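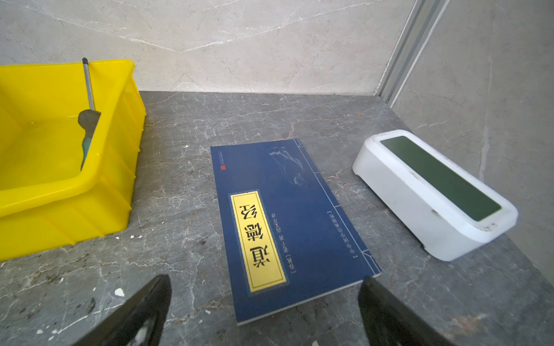

Who can enter the Fustside Costume Makers' Showcase?
Entry is open to any hobby or professional costume maker aged 16 or over who has built at least half of the outfit by hand, and groups may enter together under a single name.

Registration for the second Fustside Costume Makers' Showcase will open in March, the organizers announced today. The event is presented by Claltton, a supplier of fabrics, wigs and trims for cosplay and stage wear, in partnership with the Hudano Theater, which will host the judging and the public parade.

Last year's showcase drew 2,116 visitors to the Hudano and filled every place on the entry list within nine hours. In response, the organizers have raised the number of places for solo makers to 100 and added a separate section for groups. The group section is limited to 50 entries in its first year.

"We turned away a great many people last time, and some of them had been sewing for months," said Asabe Ekpo, director of the showcase. "A larger list was the first thing we agreed on. The second was to give makers more time with the judges, so that the work inside a costume counts as well as the side the audience sees."

Outfits may be based on characters from games, animation, film, comics or books, and original designs are also welcome. Each entrant will meet the judges backstage for a private review before the parade. Entrants are asked to bring a short build record of no more than 2 pages, listing the main materials and noting any parts that were bought or made by another person. Store-bought wigs and shoes are allowed – they will be scored only on how they have been altered or styled. 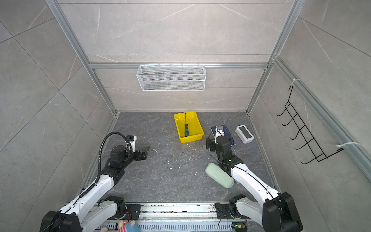 The judging panel will be led by Kayode Adeleke, head of wardrobe at the Hudano Theater. He will be joined by armor maker Zainab Yusuf and wig stylist Chidubem Balogun. Scores will be given for construction, fit, finish and likeness to the source, with originality taking the place of likeness for makers who enter their own designs.

The winner of the solo section will receive a paid work placement in the Hudano wardrobe department and a year's supply of fabric from Claltton. The leading group will be invited to appear in the opening parade of the Wike Festival of Stage and Screen. An award for first-time entrants will also be presented, and makers who wish to be considered for it should say so when they register.

"Many of our customers begin with one wig and a borrowed sewing machine," said Oluwaseun Tijani, marketing manager at Claltton. "The showcase gives them a proper stage and useful comments from people who do this work for a living."

Props must be carried and handled safely by the entrant. Metal blades, working replica firearms and open flames will not be permitted in the building. All props will be checked at the stage door, which opens to entrants at 8:30 a.m. Changing rooms and a repair table with basic sewing supplies will be available until the parade begins at 2 p.m.

Entry forms and the full rules will be posted on the showcase website when registration opens. Visitor tickets will go on sale at the Hudano box office at the same time.

Media contact: Asabe Ekpo, Fustside Costume Makers' Showcase, care of the Hudano Theater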